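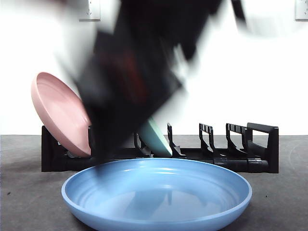

The Second Month Is the Hard One

Everybody warned me about my first day at Jansen. Wear comfortable shoes, learn names, don't eat lunch at your desk. Fine! I did all of it. What I wasn't ready for was week six, when the welcome emails had dried up and people started assuming I knew things.

I'd come over from Undberg, where I'd been long enough to have my own mug hook and opinions about the parking. Over there I could answer a question before you'd finished asking it. At Jansen I spent 17 minutes one afternoon looking for the travel expense form (it was under "Forms," and yes, I felt great about that).

So I called Khadija Helmy, who hired me into my very first job and has never once sugarcoated anything. She asked what I'd finished since I started. I gave her a long speech about meetings. "That's attendance," she said. "What did you finish?"

Ouch. But it got me moving. I picked one small, ugly job that had been sitting around – a customer list with 2,202 entries, plenty of them duplicates – and asked my manager, Osian Morgan, if I could have it. He looked so relieved I nearly asked for a raise on the spot. It took me nine days, in between everything else, and by the end I knew who our customers were, who in the Bralgate office to call about billing, and why the sales team sighs whenever someone says "renewals."

I also started booking short chats with people outside my own team. Nest Voyle in purchasing gave me the best half hour of my whole autumn, mostly by drawing me a map of who signs off on what. I still have it taped inside my notebook. My advice is to ask for that map early, before you're embarrassed to need it.

Did I think about quitting? Sure, most of November. I even had a browser tab open with a job at Jerari. I closed it the morning Osian forwarded me a question from a customer with just my name and a question mark, and I knew the answer without looking anything up. I typed it out, hit send and went to get coffee.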